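I finally got my metronome up to 100 on the Pimentel etude, and I'm so happy I had to write it down! Back in September I was stuck at 87 for weeks (the jump in bar 20 kept tripping my pinky), and I was this close to going back to my old Clererow songbook.

What changed everything was practicing just 2 bars at a time, super slow, with my eyes closed. Try it! You start hearing buzzes you never noticed, and your left hand relaxes all by itself. 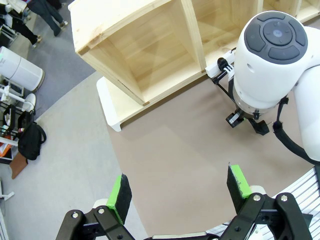 *Pine shelf and the tan mat.*

Next up is fingerpicking with a real bass line, which I've wanted to do forever. I put fresh Rolik strings on last night and they sound so bright, I played until my fingertips gave out. More soon, once I can get through the intro without stopping!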